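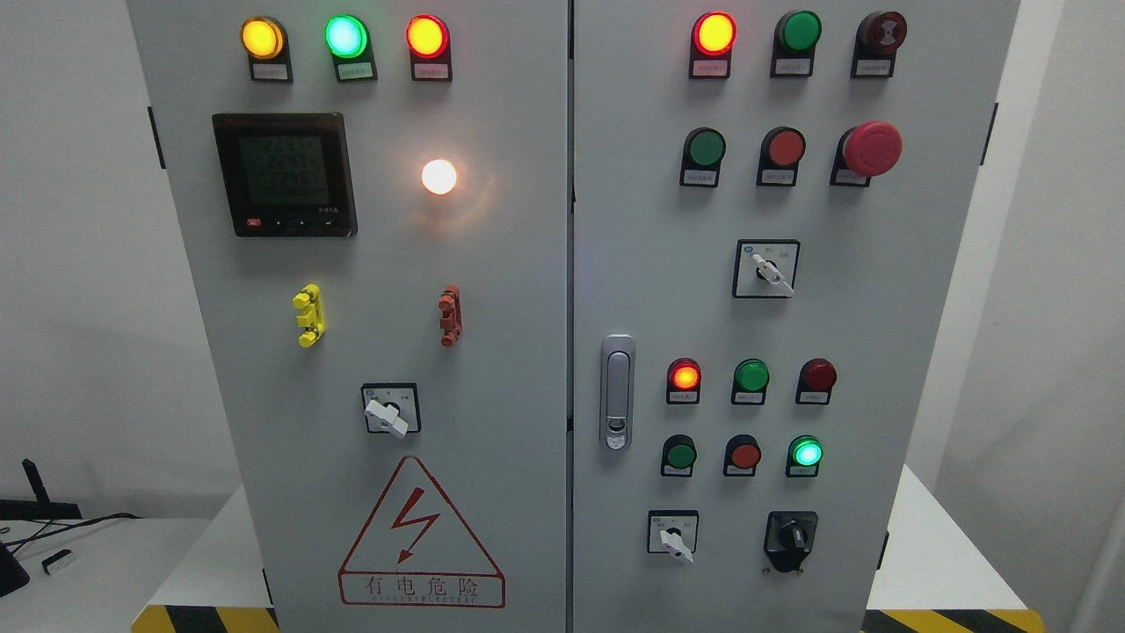
Control Panels > Incoming sections > Phase lamps and meter disagree?

kestrel_572
Took over maintenance of the pump house at Brerkstead in January 2024. The incomer panel was built by Rundham and the drawings are missing. The lamps look healthy but I don't trust the meter. Supply is 60 A. What would you check first?
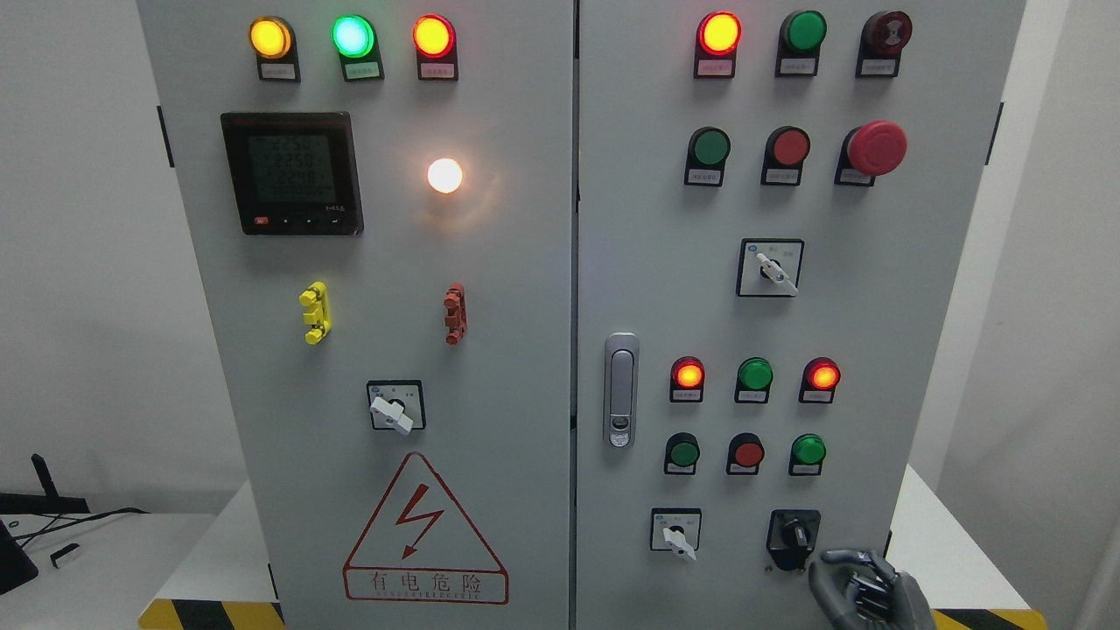
ohmslaw_ojala
Phase lamps only prove presence. They will glow happily well below nominal, so they are no use for judging balance. Your meter reads something like 225, 225 and 224, and on that basis I'd leave the supply alone. Check what the meter is set to show, line or phase.

kestrel_572
Fair. One more with the selector in it. 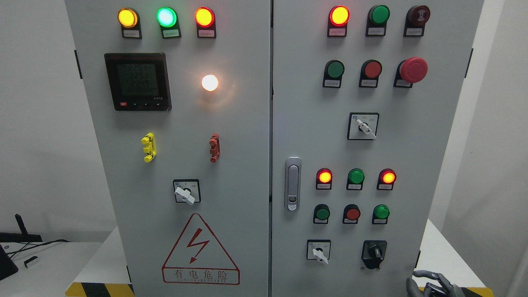

Left door, meter and selector switch.

dinrail
Disagree with ohmslaw. Three similar numbers prove nothing if the voltage inputs are all landed on one phase. I found exactly that on a Zasex board after 8 years in service. Put a tested meter on the input terminals, phase to phase.

ohmslaw_ojala
Then it's a wiring fault and the display is still telling the truth about its inputs. But yes, test it.

kestrel_572
Last one, different values on the screen. 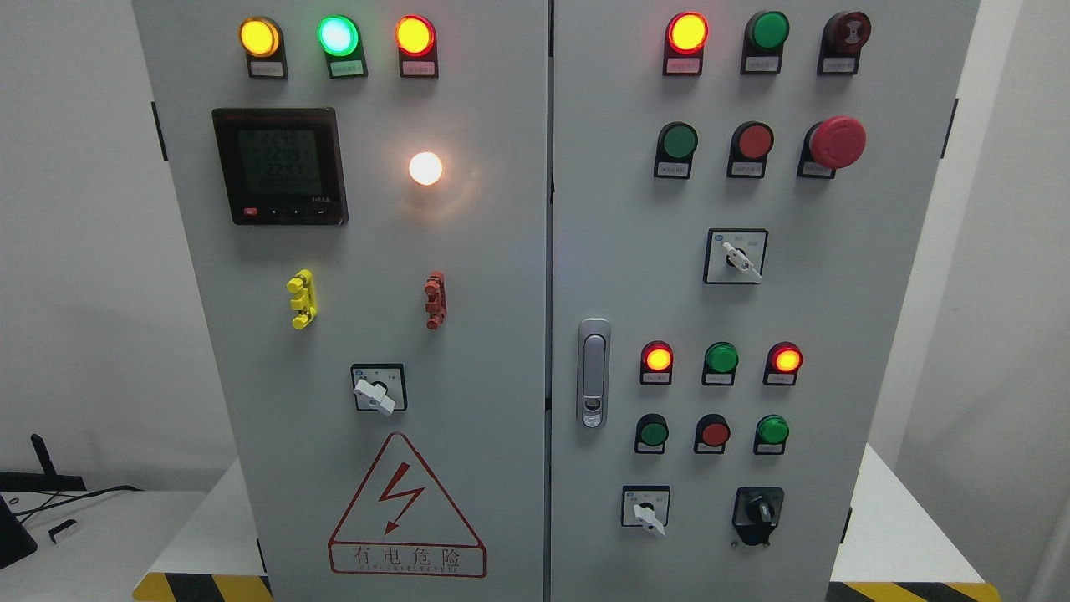 Reply 11

leandro_prieto
Top two lines near 229.6, third near 224.1. I'd log all three over a full shift before touching a terminal. And redraw the schematic while you're at it.
Leandro Prieto

dinrail
Log it, fine. I'd still do the phase to phase test first.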